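Reading time: 4 min

4. Setting the rate: timing, notice and turnout

4.1 The two-stage procedure

The four districts in the study — Trullum, Pasesen, Khổng and Brorketti — set their property rate once a year under the same regional statute. The statute requires a draft estimate, a period of public notice, and a vote of the full council before the new financial year opens. It says very little about how long each stage should last, and practice has drifted apart as a result. Trullum and Pasesen publish the draft estimate with departmental figures attached. Khổng publishes a single page with the proposed rate and the rate for the year before. Brorketti publishes nothing until the agenda for the rate meeting goes out, which the statute permits as long as the agenda is posted at the council offices and on the council website.

We coded the minutes of every rate meeting held over 11 financial years. Minutes were used in preference to press reports, which cover the larger districts better than the smaller ones. Where the minutes recorded an amendment we noted the rate proposed, whether it was seconded, and whether the vote was recorded by name. Speeches were not coded. The minutes in Khổng summarize debate in a line or two and would not have supported a comparison with Trullum, where the clerk keeps a near-verbatim record.

4.2 Amendments

Amendments to the proposed rate are common in all four districts and seldom pass. Most ask for a lower rate than the one recommended by the finance officer, and a good share ask for no increase at all. They tend to come from members who sit outside the largest group, and they tend to come early in the meeting, before the departmental estimates have been taken. This order matters under the standing orders. Once an estimate has been approved, any motion that would leave it unfunded is out of order, so a member who wants a lower rate has to move it before knowing which services colleagues are prepared to cut.

In Pasesen the standing orders were changed so that an amendment must name the budget lines it would reduce. Fewer amendments were moved after the change. Those that were moved drew longer debate, and two of them passed in part, both concerning the reserve fund. We cannot say whether the rule discouraged members who had no worked-out proposal or members who had one and lacked staff help to cost it. Members of smaller groups told us the second. The finance office took the other view.
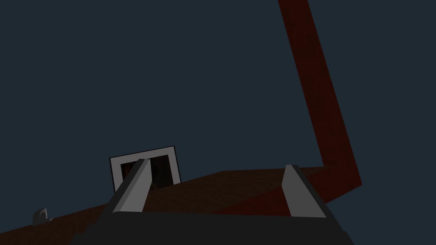
Figure 3

The notice period is where the districts differ most. Pasesen gives residents 12 working days between publication and the vote, and accepts written comments until noon on the last of them. Comments are bound into the meeting papers in the order they arrive. Over the study period the council received 217 of them, most in years when the proposed increase was higher than the one before. Many were not about the rate as such. Residents wrote about leisure center opening hours, bin collection, harbor charges and the state of particular roads, and used the rate as the occasion to raise them.

Brorketti has no comment period. Residents may attend the meeting but may not speak. Attendance is entered in the minutes only as "members of the public present," without a figure, so we have no measure of turnout there.

4.3 Does notice affect the outcome?

On the evidence we have, longer notice did not lead to lower rates. Pasesen and Brorketti, at opposite ends on notice, finished the period with rates close to each other. Notice did go along with a difference in how the rate was made up. Councils that published departmental figures moved money between departments more often in the final weeks, usually in small sums and usually toward services named in comments or in the local paper.

There are two cautions. First, the councils that publish more are also the ones with larger finance offices, and a larger office can rework an estimate at short notice. Second, members often settle the rate in closed workshops before the public meeting. Several short meetings in our data, including one in Khổng that opened at 7 p.m. and had dealt with the rate before the half hour, make sense only if the argument had already taken place somewhere else. Workshop papers were released to us by Trullum alone.

A household survey sent to 2,000 addresses in June asked whether residents knew how the rate was set and when. The results are taken up in the next section, along with the question of how far published estimates are read by anyone outside the council.

Contact the editorial office | © Local Finance Working Papers. All rights reserved. | Back to top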